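Two months with the Bindeo arm kit

The Bindeo kit arrived in December in two boxes, one of which was almost entirely foam. I had been looking for a small arm for kitchen-counter manipulation that I could set up in an evening and repair with ordinary hex keys. I paid full price and have no arrangement with the seller. Firmware at the time of writing is the second release since I bought it, and anything below that refers to the first one says so.

Assembly

The base, arm segments and wrist come joined. What you assemble is the gripper, the cable runs and the mount. The manual, which Rweyemamu wrote for the seller and also hosts on its own site, is accurate but out of order: it has you close the wrist cover on page 10 and route the gripper cable through the same cover on page 14. Read both pages first. I did not, and took the cover off again.

The screws are decent. The threaded inserts are not all straight, and one of mine had to be drilled out and replaced. Support sent a bag of spares without asking for photographs, which I appreciated.

Cable length is my main mechanical complaint. The supplied leads are long enough for the largest gripper they sell, so with the small one you have slack that has to go somewhere. The manual suggests tying it to the forearm. If you tie it tight, the wrist loses part of its roll range and the controller reports an overload when you reach the end. If you leave it loose, it can catch. I ended up leaving a generous loop at the wrist and limiting roll in software.

Control

The controller box talks over USB or Ethernet. Use Ethernet. Over USB I saw the command stream stall for long enough to trip the watchdog, on two laptops and with three cables. Over Ethernet it has not happened.

The software has three layers: a web page with sliders, a Python package, and a raw socket protocol documented in a text file. The Python package is the one to use. It is small, it installs without dragging in a graphics stack, and the function names mean what they say. Trajectory blending was broken in the first firmware — the arm would slow to a near stop at every waypoint — and is fixed in the second. Joint limits are still stored in degrees in one config file and radians in another. Check which one you are editing.

Calibration takes 40 poses. You can stop it early, but the fit gets visibly worse at full reach, so I let it run. It needs repeating after any change to the mount. Ayane Uchida, who has the same kit in Dorosville, wrote a script that saves the pose list and replays it unattended, and I now use that in place of the built-in routine.

Gripper and everyday objects

I bought the kit for dishes, so that is what it has been working on. My test is dull: approach an item, close on it, lift, hold, put it back, release. No vision model in the loop for the first round, only taught positions, because I wanted to see what the hardware does before blaming software.

Opaque plastic is easy. Bowls with a thin rim can be pinched at the edge, provided the fingers come down close to vertical. Wide basins are harder because the center of mass sits a long way from the grip, and the wrist sags under load. The sag is repeatable, so it can be compensated, but the kit offers no way of doing that and you have to write your own offset table. 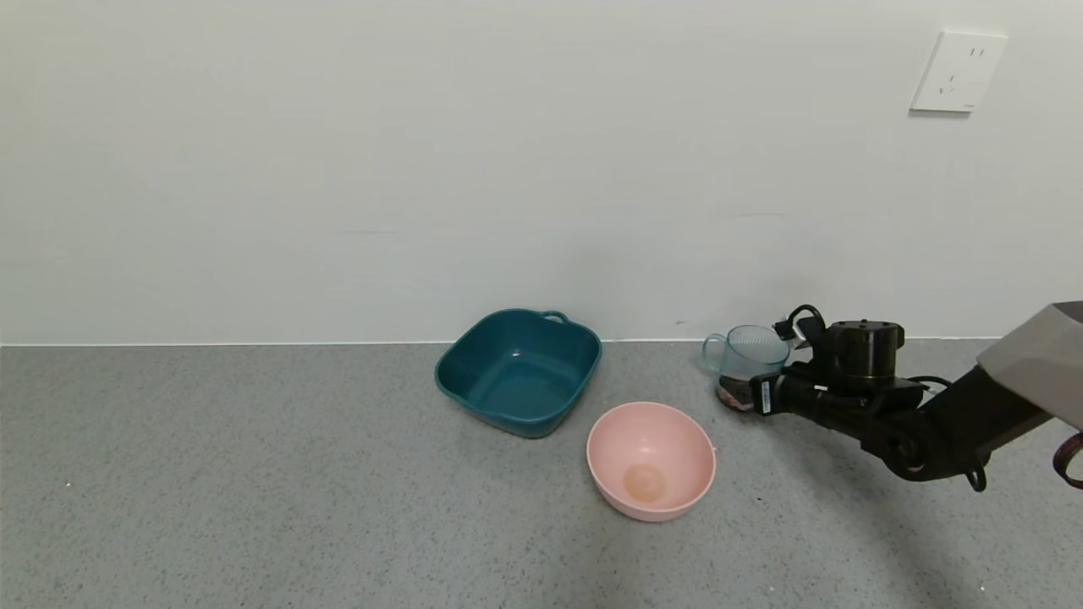

Glass is where I have spent most of my time. Force control on this gripper is a current limit with a nicer name, and the lowest setting that holds reliably is firmer than I would like. Approach angle matters more than force. My counter layout keeps the clear mug back near the wall, behind and to the right of the pink bowl, with its handle on the left, and the arm comes in from the right so that the handle stays out of the way. The cable arching up over the bracket beside the rim is the slack I complained about earlier. On a low approach it needs watching. Depth cameras are a separate problem with anything see-through, and I have not solved it. For now the mug position is taught by hand.

Release is less polished than grasp. The fingers open at a fixed speed, and if one pad lets go before the other the item gets a small sideways push. Opening in two steps with a short pause between them mostly fixes it. That should be the default.

Noise and heat

The arm whines when holding a pose with the elbow extended. It is not loud, but it is a pitch you notice from the next room. The shoulder housing gets warm in a long session and the controller fan runs all the time. There is no idle mode that keeps position without full holding current. Jurkham, the reseller, told me one is planned. I would not buy on that basis.

Who should buy it

If you write Python and are willing to do your own cable management, the kit is good value and the arm itself is solid. If you want something to run from the web page alone, look elsewhere, as the sliders are fine for jogging and not much else. I am keeping mine. The next job is a printed clip for the gripper lead, and I will post the file once it has survived a few weeks of use.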